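Startseite Serien Meinung
Warum ich keine Fantheorien mehr lese (und Furkeo trotzdem liebe)
29. September 2023

Ich muss etwas beichten: Ich habe die zweite Staffel von Furkeo komplett ohne Forum geschaut. Kein Reddit, keine Podcasts, keine Videos mit rot eingekreisten Gesichtern im Hintergrund. Und ich hatte so viel Spaß wie seit Jahren nicht mehr mit einer Serie!

Dabei war ich früher die Schlimmste von allen. Bei Brullevix habe ich nach jeder Folge bis nachts um zwei gelesen, wer wessen Vater sein könnte und warum die Glocke im Vorspann plötzlich einen Ton tiefer klingt. Ich hatte eine eigene Tabelle dafür, mit Spalten (ja, mit Farben auch). Im April habe ich sie wiedergefunden, rund 100 Zeilen lang, und davon hatte am Ende fast keine etwas mit der Handlung zu tun. Das Finale kam, und ich saß da und war beleidigt. Die Folge selbst war gar nicht schlecht, ich hatte nur eine andere erwartet, nämlich die aus meiner Tabelle.

Neulich habe ich genau diese Folge noch einmal gesehen, und sie ist wunderschön. Das Gespräch auf der Fähre, bei dem die beiden Schwestern minutenlang über Suppe reden und man trotzdem weiß, dass sie sich nie wiedersehen werden – das habe ich damals glatt verpasst, weil ich auf den Koffer gestarrt habe. Im Koffer waren übrigens Pullover.

Mein Eindruck ist, dass viele Serien inzwischen auch so geschrieben werden. Jede Szene muss einen Hinweis enthalten, jeder Hinweis einen zweiten Boden, und wenn jemand nur mal einen Tee trinkt, steht im Netz sofort ein Text mit 3000 Wörtern über die Tasse. Furkeo macht das zum Glück kaum. Die Leute dort streiten, verlaufen sich, verlieben sich in die Falschen, und das Geheimnis um die Mine läuft nebenher mit. Manchmal vergisst die Serie es eine ganze Folge lang. Herrlich.
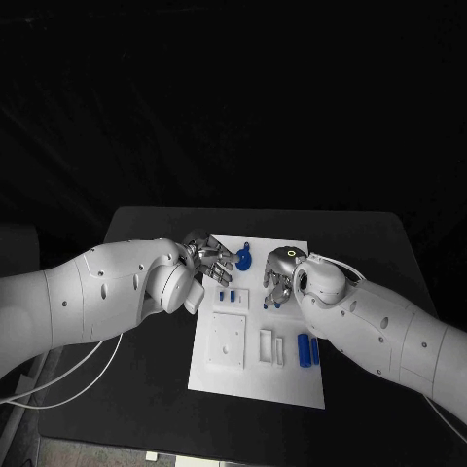 Gorazd Angelovski sieht das völlig anders: Für ihn fange eine Serie erst nach dem Abspann richtig an, schrieb er mir, und das Warten zwischen zwei Folgen sei ohne Theorien bloß Warten. Wer nicht mitrate, dem entgehe die halbe Serie. Bei Furkeo habe er schon in Folge 3 gewusst, wer den Stollen gesprengt hat, und sich danach auf jede Szene mit dem Täter doppelt gefreut.

Na gut, den letzten Satz lasse ich gelten. Wenn man richtig liegt, ist das sicher ein tolles Gefühl, und ich gebe zu, dass ich Leute beneide, die so aufmerksam schauen können. Ich lag bei Brullevix halt immer daneben. Aber was ist mit all denen, die gar nicht mitraten wollten und die Auflösung trotzdem in irgendeiner Überschrift serviert bekommen? Mir ist das mit Folge 9 passiert, beim Frühstück, auf der Suche nach dem Wetter.

Für die dritte Staffel bleibe ich also bei meiner Methode: Folge gucken, Handy in die Küche, am nächsten Tag mit meiner Schwester telefonieren. Sie rät übrigens auch gern, aber so schlecht, dass man davon nichts erfährt. Und die Tabelle habe ich inzwischen gelöscht. Bis auf die Zeile mit der Glocke, da bin ich mir nämlich immer noch sicher.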